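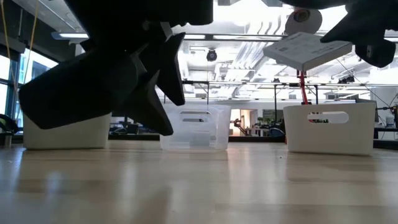
Questions fréquentes – Bibliothèque d'objets Grelum

Cette page regroupe les questions posées le plus souvent à l'accueil et par courriel. Dernière mise à jour : 18 août.

Qui peut emprunter ?

Toute personne majeure inscrite à Grelum. Les mineurs empruntent sur le compte d'un parent. Les associations et les écoles disposent d'un formulaire séparé, à demander à l'accueil.

Comment s'inscrire ?

L'inscription se fait sur place, avec une pièce d'identité et un justificatif de domicile de moins de trois mois. Une facture de téléphone mobile ne suffit pas. La carte est remise le jour même et reste valable un an, de date à date.

Faut-il habiter la commune ?

Non. Les habitants des communes voisines paient le même tarif.

Combien coûte un emprunt ?

La plupart des objets coûtent 2 euros par semaine. Les appareils marqués d'une pastille rouge au catalogue (nettoyeur haute pression, shampouineuse, ponceuse à parquet) sont soumis à un tarif particulier, indiqué sur leur fiche. Nous acceptons les espèces et la carte bancaire, pas les chèques.

Demandez-vous une caution ?

Seulement pour les objets à pastille rouge. La caution n'est pas encaissée. Elle est rendue au retour, une fois l'appareil vérifié.

Que trouve-t-on au catalogue ?

Le catalogue compte 1217 objets, dont 176 outils de jardin. Le reste se répartit entre bricolage, cuisine, couture, camping, puériculture et fêtes. Nous ne prêtons ni tronçonneuses, ni sièges auto, ni casques de vélo.

Puis-je réserver à l'avance ?

Oui, en ligne ou par téléphone, jusqu'à un mois avant la date souhaitée. Une réservation non retirée est annulée le lendemain à l'ouverture. Pour les tentes et les appareils à raclette, réservez tôt – ce sont les objets les plus demandés, chacun à sa saison.

Quelle est la durée maximale d'un prêt ?

Trois semaines. Le prêt peut être prolongé une fois si personne n'a réservé l'objet entre-temps. La demande se fait avant la date de retour, depuis votre compte ou au comptoir.

Que se passe-t-il en cas de retard ?

Un rappel part le premier jour. À partir du quatrième, chaque jour entamé est facturé un euro. Après un mois, l'objet est considéré comme perdu et sa valeur de remplacement est due.

J'ai cassé quelque chose, que faire ?

Dites-le au retour et n'essayez pas de réparer vous-même. L'usure normale est à notre charge : courroies, lames émoussées, joints. Une pièce perdue ou un appareil tombé sont facturés au prix de la réparation. Si un appareil tombe en panne pendant le prêt, débranchez-le et rapportez-le, la semaine en cours n'est pas comptée.

Dois-je nettoyer l'objet avant de le rendre ?

Oui. Les outils de jardin sont brossés, les appareils de cuisine lavés et séchés. Un forfait de nettoyage de 5 euros s'applique dans le cas contraire.

Les consommables sont-ils fournis ?

Non, sauf le premier disque de la ponceuse. Le papier abrasif, le fil, les sacs d'aspirateur et le carburant restent à votre charge. La fiche de l'objet précise les références compatibles.

Puis-je donner des objets ?

Oui, s'ils sont complets et en état de marche. Envoyez d'abord une description par courriel. Nous refusons les doublons, les textiles rembourrés et les appareils sans plaque signalétique lisible. Les dons déposés devant la porte hors des heures d'ouverture ne sont pas acceptés.

Êtes-vous ouverts en août ?

Oui, le matin uniquement. Les horaires habituels reprennent à la rentrée. Les prêts qui se terminent un jour de fermeture sont reportés sans frais au jour d'ouverture suivant.

Où se garer pour les objets lourds ?

Deux places de dépose se trouvent côté cour, limitées à quinze minutes. Un diable est disponible à l'accueil.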